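Print this page | E-mail this page

The Kamolrat Shaggy Rug

We have been selling the Kamolrat for five winters now, and it is still the one I steer people toward when they come into the Dorklow shop complaining about chilly toes. It's a deep, dense, old-fashioned sort of shaggy rug, the kind you sink into when you get down on the floor with the kids (or the dog, or a board game), and I will admit I have one beside my own bed and another in the den!

Price is $241 for the small and $541 for the large. Colors change a little from batch to batch, so if you are trying to match a rug you bought from us before, please call first and we'll go and look at what is on the shelf.

A word on cleaning, which is what most folks write to us about. Shake it outdoors if you can manage the weight – the large one really does want 2 people – and vacuum with the beater bar switched off. A beater bar will grab the long pile and you'll be there all afternoon with the scissors. Blot spills with a plain white towel and cool water, and let it dry flat.

New rugs shed for the first few weeks. Mine did it until almost the end of February and then quit. The Jemby underlay is sold separately and is well worth having on a smooth floor, especially in a doorway.

Orders over the phone are welcome, and Panya Chaiyaporn will gladly mail you a swatch.

Last updated: 19/08/2019

Contact us | Copyright Brostano Home | Back to top

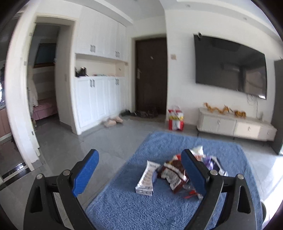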